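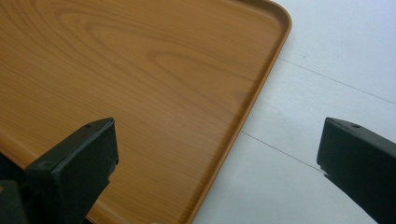

## Jultwood Rectangular Serving Tray

If you've been after one good, big tray that can carry the whole morning tea out to the verandah in a single trip, the Jultwood might be the one for you. It's a generous rectangle with nicely rounded corners, and a thin raised rim runs along the edge in the same orange-tan as the base.

The wood grain is printed, so you get that warm honey colour and those long, flowing lines (we're very fond of the big ovals) without having to oil anything. The finish is smooth with a slight gloss, and a soft cloth is all we've ever used on ours at the Durkusari shop.

**Good to know**

- Colour: honey wood grain
- Care: wipe down with warm soapy water, then towel dry
- Please keep it away from hotplates and out of the oven
- Sold singly, or as a set of 2
- Matching Pirnatano coasters are sold separately

We first stocked these in March and the opening lot of 200 went faster than we'd planned for, so do get in touch if you need a larger number for a café or a function. Orders of 13 or more go out from our Pant warehouse, and they can take a few extra days to reach you.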